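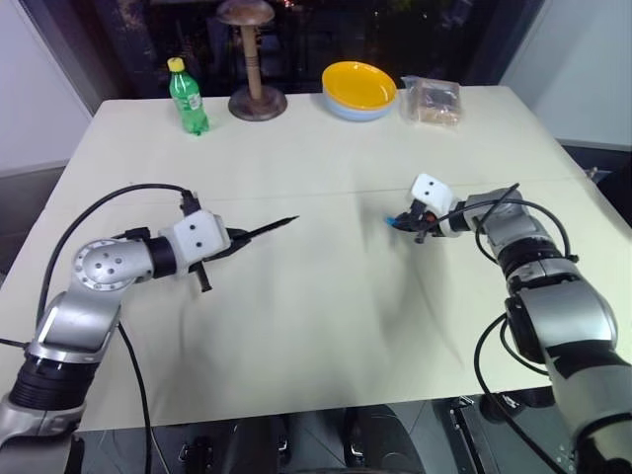 Motion Planning Engineer, Dual-Arm Control (Dilivix, Admont)

You will own the planner in Nendix, our two-arm control stack. It handles over 30 task definitions and a regression set of 1,030 logged trajectories. Current work is closed-chain planning — both grippers on one rod, with a shared collision model.

Required: modern C++, Python, inverse kinematics under constraints. Contract: 18 months, 40 hours a week, starting in January.
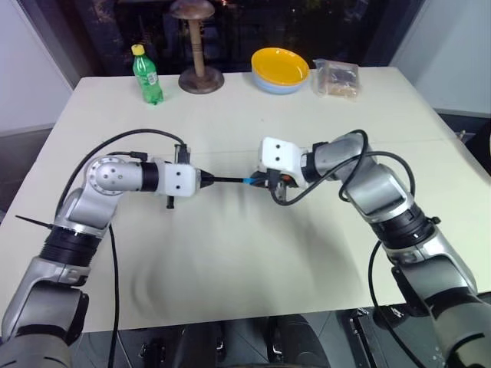 Can I work remotely?
Planner development can be remote; controller tuning is done on site in Admont.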